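Ticket 203: Rechter Greifer schließt neben der Flasche
Projekt: Jaranell, beidarmiges Greifen
Erstellt von: Bushra Shaikh
Zuständig: Akihiko Hayashi
Status: in Bearbeitung

Beschreibung:
Seit dem Update der Policy auf Stand 8/7/21 schließt der rechte Greifer zu früh, wenn das Ziel durchsichtig ist. Bei undurchsichtigen Zielen habe ich den Fehler nicht beobachtet. Die Startstellung ist immer gleich: beide Greifer offen, Flasche aufrecht zwischen ihnen. 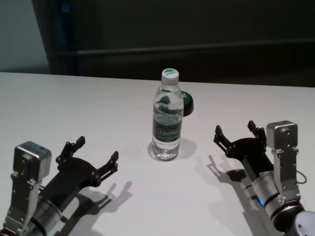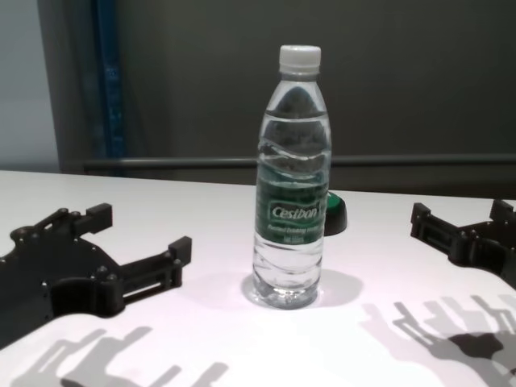
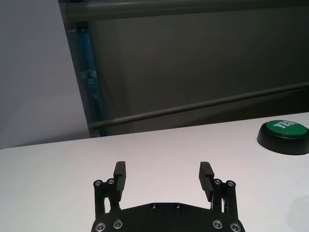

Ich habe zuerst die Kalibrierung der Handkameras wiederholt, leider ohne Änderung. Danach habe ich die Zeitstempel verglichen. Das Bild der rechten Handkamera kommt etwa 40 ms später an als das Kopfbild. Ich bin nicht sicher, ob dies als Ursache ausreicht.

Kommentar Akihiko Hayashi:
Danke für die genaue Prüfung. 40 ms sind zu viel, aber der Versatz müsste dann auch bei anderen Objekten stören. Bitte einmal das Training ohne Tiefenkanal starten, 500 Episoden genügen. Die Tiefe ist an klarem Kunststoff oft unbrauchbar.

Kommentar Bushra Shaikh:
Das Training ohne Tiefenkanal ist fertig. Der Greifer schließt jetzt in den meisten Versuchen an der richtigen Stelle. In 2 Versuchen war er noch zu früh, beide Male mit dem alten Zeitversatz. Den Versatz habe ich inzwischen im Treiber korrigiert, die Wiederholung steht noch aus.

Kommentar Usman Khattak:
Bitte die Konfiguration unter dem Namen "rumis_ohne_tiefe" ablegen und die alte nicht überschreiben. Ich brauche sie noch für den Vergleich im Bericht.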